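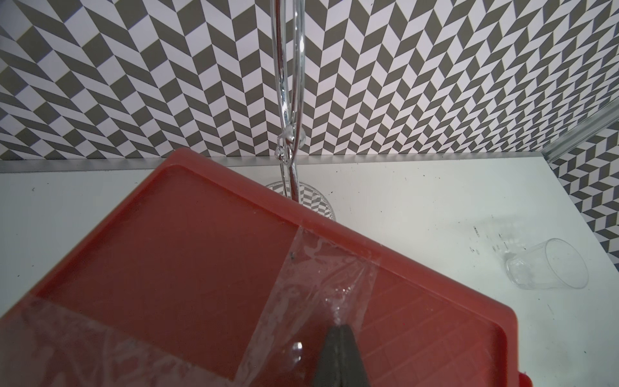 The Cropper tray list is a small set of written records about shallow plastic trays and the clear film and tape that end up on them. It started in October 2017 as a stock sheet for the packing room at Bakton and was later tidied into a single table that other rooms could use. Most entries cover trays of one kind, red-orange with a raised rim, a flat inner floor and a faint grid of small squares on part of it. Film is logged separately from the tray it lies on, and wrinkled or folded film gets the code FC (film, creased). Lengths are in inches.

Filed under: Packing & Storage > Trays > Data notes

## What is in the list

There are 100 rows, one per tray check. A check is a short look at a tray on a table, with notes on what is lying on it or stuck to it. The same tray can come up more than once. Rows 1 to 20 were copied over from the old paper sheet and have no table notes.

## Columns

- `row` - running number
- `site` - Bakton or Zovdale
- `tray_color` - plain color words only, no paint codes
- `grid` - yes, no, or part
- `cover` - none, film, tape, or both
- `cover_state` - FC, FF (film, flat), TC (tape, creased), TF (tape, flat)
- `over_rim` - yes if any tape or film goes over the rim
- `table` - free text, mostly marks and scuffs
- `notes` - anything else

Use `part` for the grid when the squares can be seen on one area of the floor and the rest looks plain. The Zovdale rows used `yes` for this until the last revision.

## Tape

Tape was the hardest thing to record the same way twice. Clear tape on a red tray can be easy to miss except where it catches the light, and creases turn it whitish, so TC rows are probably more complete than TF rows. Each strip gets its own line in `notes`, starting with the strip closest to the center of the tray.
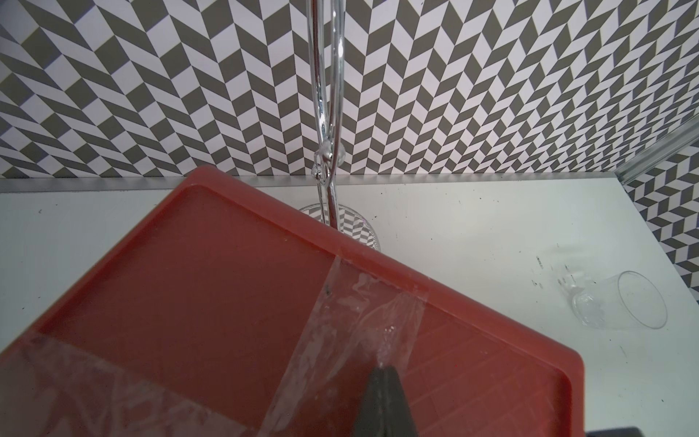 *Fig. 2. Clear tape on a red-orange tray, cover state TC, over_rim = yes.*

Specks caught on or under the tape go in `notes` as "speck" with a rough position. Spots and scuffs on the tabletop go in `table`, even when they are close to the tray. Glasses and other items standing or lying nearby are not logged.

## Known problems

- 13 rows have no value for `over_rim`. They were left blank and should not be read as "no".
- Film and tape were both entered as "plastic" in a few of the early Bakton rows.
- `tray_color` has "red", "orange", "red-orange" and "brick" for what may be the same tray.
- Droplets and bubbles on film share one word, "drop".

## Changes

Last revised 11/12/2020. Grid values for Zovdale corrected, two spellings of "creased" merged, the Brondham rows removed - they covered cardboard lids and will get a file of their own.

## Use

The list may be copied and edited freely. Please keep the row numbers as they are, as the paper sheets at Bakton still refer to them.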